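Quick update on the Fidham pantry classes! The May money went mostly on dry goods and jars, and we still have 300 dollars left for the fall — I'm thrilled. Sign-ups hit 20, so I split everyone into two groups (much calmer, and my voice survived).

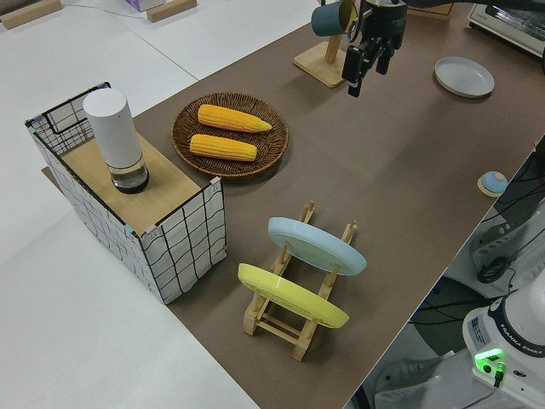

*Fabric basket with a wooden board across the top.*

The bean soup week was the big favorite, and people keep asking for the recipe! Bratu has offered us their kitchen for four more evenings, starting at 6. I'd love your okay on that soon so I can get the flyers printed.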